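Repair evenings move to the Grundetti building in June

The monthly repair evening has a new home. From June, the tables, tool chests and tea urn will be set up on the ground floor of the former Grundetti print works, two streets up from the library. The library meeting room has served the group well, but it seats 40 at most, and the last three evenings have gone over that.

The new space was offered by Jekano, the firm that took over the print works lease last year. There is no rent to pay. The group covers its own insurance and a share of the heating, and the agreement runs for one year with an option to renew. Jekano staff will open the side door at 5:30 p.m. and lock up at 9.

Parking is behind the building. Please leave the four spaces along the loading dock free, as the bakery next door uses them in the evening. The entrance is level and the restroom is on the same floor. There is a bike rack by the side door, but it isn't covered.

What will be on offer

Small appliances, lamps, clothing, bicycles and wooden furniture will be taken in as before. Elikem Wumbei will run the electrical table and will check cords and plugs before anything is switched on. Araba Acheampong is keeping the sewing table, and asks that zippers be brought in already matched to the garment if you can find one. The group has a box of spare zippers, mostly black and mostly short.

Microwaves, television sets and anything that runs on gas will still be turned away. The same goes for items that are too heavy for one person to carry in from the parking lot.

Furniture gets more room than it had. Up to now, chairs and small tables were worked on in the hallway, and only glue and screws were allowed because of the carpet. The print works has a concrete floor and two large windows that open, so light sanding and oiling can be added. Stripping old paint is still not possible. If a piece was painted before 1978, it may contain lead, and it needs to be tested before anyone takes a sanding block to it.

Caring for a wood tabletop

Most of the furniture questions we get are about tabletops: rings left by glasses, dull areas where people eat, sticky spots that won't wash off. A good number of these can be dealt with at home.

Start with a soft cloth wrung out in warm water with a few drops of dish soap. Wipe with the grain, rinse the cloth, wipe again and dry the surface right away. If it still feels sticky after that, old polish is the likely cause. Mineral spirits on a clean rag will usually lift it. Open a window, wear gloves, and lay the used rag out flat to dry outdoors.

A white ring is moisture held in the finish. Leave it alone for a day or two first, as many fade without help. If it stays, rub in a little petroleum jelly, leave it overnight and wipe it off in the morning. A dark ring has gone through to the wood, and that is a job for sanding.

Before you sand, find out whether you have solid wood or veneer. Look at the edge and the underside. On a solid board the grain carries over from the top to the end. On a veneered top the edge often has a separate strip, and the underside may have a different grain altogether. Veneer can be very thin and should only be sanded by hand, with fine paper, and not for long.

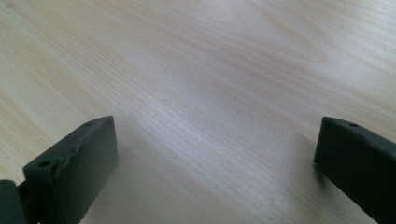

Cecilia Quaye wrote to us after the April notes to say that she had used furniture oil on a varnished table and it never soaked in. It sat on top and collected dust for a week before she wiped it all off with mineral spirits. She would like the handout to say plainly that oil is for bare or oiled wood only, and the June version will.

To check which you have, put a drop of water on a spot that doesn't show. If the drop beads and stays, there is varnish or lacquer on the wood. If it darkens the wood within a few minutes, the surface is bare or the old oil has worn out.

Oil goes on in thin coats. Wipe it on, wait 10 minutes, wipe off everything that hasn't gone in, and give it a full day before the next coat. Rags with linseed oil on them can catch fire by themselves if they are left in a heap. Spread them out flat outside until they are stiff, or put them in a metal can filled with water and close the lid.

Tools and money

The Holano hardware store has given the group a $600 credit toward clamps, sandpaper and a second soldering station. Esi Korletey is putting the order together and will take requests until the end of the month. Donated hand tools are also welcome if they are clean and in working order. We have enough hammers.

In the past year 103 items were brought to the furniture table. Most went home repaired the same evening. Loose chair joints were the most common job, followed by drawers that stick.

Signing up

No booking is needed for sewing or bicycles. For the electrical and furniture tables, please put your name on the sheet at the library desk, with a short note on what is wrong and the size of the piece. Santino Mansilla collects the sheet two days before each evening and will call if your item can't be taken. One furniture item per household, please.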